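The Udach Lecture

Macario had the slides. That was the one thing everyone agreed on, Macario had the slides, and Macario was on a bus somewhere past Alareo with no signal.

Azucena rang again. Nothing. Rang the hall. Engaged.

Doors at seven. The lecture was called Who Built the Walls at Sopacua, and the poster had been up in the library window since before Easter, and Dr Gallegos had come a very long way to give it. Two changes and a ferry. He was sitting in the side room now with his coat on, eating a cheese roll.

"I can do it without," he said.

"You can't do it without."

"It's walls. I'll tell them it was walls."

She went out to look at the chairs again. 80 chairs. She'd sold 114 tickets. She knew how that had happened, she'd written the first lot in the blue book and Maricruz had written the second lot in the green book, and neither of them had thought to put the books side by side until four o'clock this afternoon. Benches, then. There were benches in the chapel. Aurelio had the chapel key.

Aurelio did not like being asked for the chapel key.

"For a talk," he said down the phone.

"For the history society. You've been a member since you were twenty."

"What's he going to say about the monks?"

"I don't know what he's going to say about the monks, Aurelio."

"Because last time a man stood up in that hall and said they never farmed at Sopacua. Never farmed. My grandfather ploughed up one of their spoons."

"Bring the spoon," said Azucena. Desperate. It just came out.

Silence on the line. Then, quite different, — "Would he want to see it?"

"He'd love to see it."
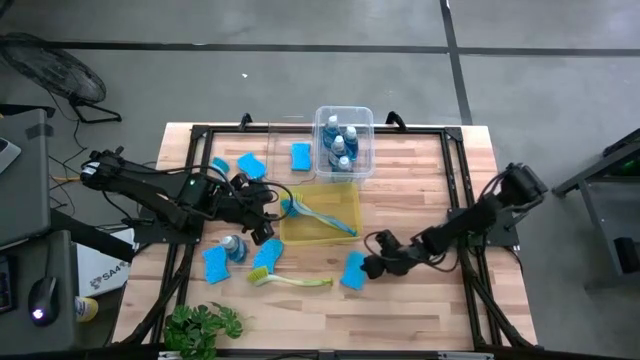
She had no idea if he'd love to see it. She went back to the side room and told him there was a man coming with a spoon and could he please be nice.

Gallegos put down the roll. "What sort of spoon?"

"A monk's spoon."

"Bronze? Pewter? Is there a mark on it?"

"Uriel, I've never seen the thing. I've only heard about it. Every Christmas."

He took his coat off. First time since he'd arrived. There was a jumper under it with a hole at the elbow and he looked, she thought, about fifteen.

Half past six. Maricruz in the doorway, hair all over the place, holding a tin of biscuits. "There's a queue."

"There can't be a queue."

"It's round past the bakers. Mrs somebody from Trutenura has brought her whole reading group. They want to know if there's a quiz."

"There isn't a quiz."

"I said there might be."

Benches came. Aurelio and his nephew, one end each, scraping the paint off the door frame, which would be a conversation for teh morning. They got them down the sides and one across the back. People sat before they'd stopped moving. Somebody's stick went over. Somebody laughed. Azucena stood by the light switch with nothing for her hands to do and thought of the old priory the way she'd first seen it, on a school trip, in sleet, a teacher shouting into the wind about the year the roof came down. She hadn't heard a word. She'd put her palm flat on the stones and they were freezing and she'd wanted, very badly, to know who'd lifted them up there.

Seven. Two minutes past.

Her phone buzzed. Macario. Bus broken down. Walking. Dont start.

She showed it to Gallegos. He read it, handed it back, and walked out in front of the blank screen with his notes still lying on the table behind him.

"Good evening," he said. "I was going to begin with the walls. I'd like to begin with a spoon, if the gentleman will let me."

Aurelio got up. It took him a while, from the bench. He had it in a handkerchief in his inside pocket and he unfolded it one corner at a time, and you could hear the chairs go as the whole room leaned.

Gallegos held it up to the light. Turned it over. Didn't speak for so long that Maricruz grabbed Azucena's sleeve.

"Where," he said, "was the field?"

And Aurelio, who had been waiting most of his life for somebody to ask, began to tell him.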